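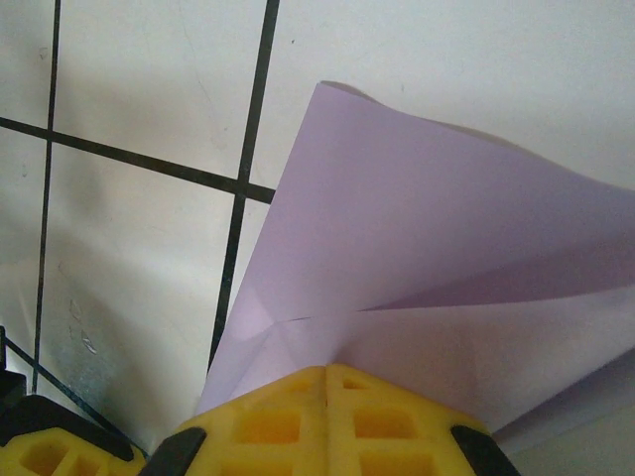 Mono or stereo for a first exotica night?

Posted by Định Hoàng, 10 Nov 2021

Hi all! I'm putting on a listening night of old lounge and exotica records at Zusden, the little hall behind the library, and I'm so excited I've been making set lists since October. My trouble is the big centerpiece, a vibraphone and bongo LP on the Pedby label that I own in both mono and stereo. The stereo one throws the bongos hard left and the vibes hard right, and on headphones it's a riot. But the hall is long and narrow, with seats along both walls, and I worry that half the crowd will hear nothing but bongos.

The speakers have to stay at the front, one on each side of the stage. I have 90 minutes total and I'd love to play side one straight through. Which copy would you bring? And is there an easy way to tame the stereo one without ruining the fun?

tikitorch_lou

Bring the stereo!!! The ping-pong stuff is what people come for. If somebody only gets bongos, well, bongos are great, and they can switch seats at halftime. I did a night like this in a bowling alley lounge and people were pointing back and forth at the speakers like they were watching tennis.

margit-b

Great record, and I'm jealous you have both! I'd bring both too. Play the mono as people come in and find chairs, then move to the stereo for the sit-down part. Mono pressings from that label are punchy and they fill a room nicely even when folks are talking over them.

For the stereo, you can narrow it a little. If you're running through a mixer with a separate channel for each side, don't leave the pans all the way out. Bring them in until the quiet side of the hall can hear the vibes, then stop. The bongos will still jump around. If you'd sooner do it from a laptop, transfer the record at home and use the width slider in Ivimix, which also lets you save a "hall" version and keep the full one for yourself. Walk the room while it plays. I sat in the back corner for one whole song before my last show and changed everything.

Two more things. Angle the speakers in a touch so they cross in the middle of the seats. And check your balance with a piano record first, it's much easier to judge than percussion.

For programs, I fold mine from pastel paper and write the track list inside. Trịnh on the corner sells it by the sheet and it looks so right with this music.

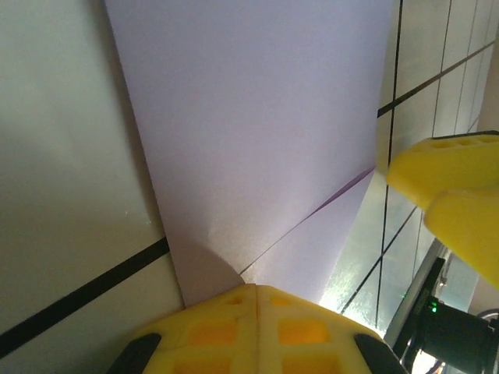

Lavender paper with a flap folded over

Định Hoàng

Oh, mono for the doors and stereo for the show, I love it! The mixer does have separate pans, so I'll try that first. Lou, you're getting the bongo seat.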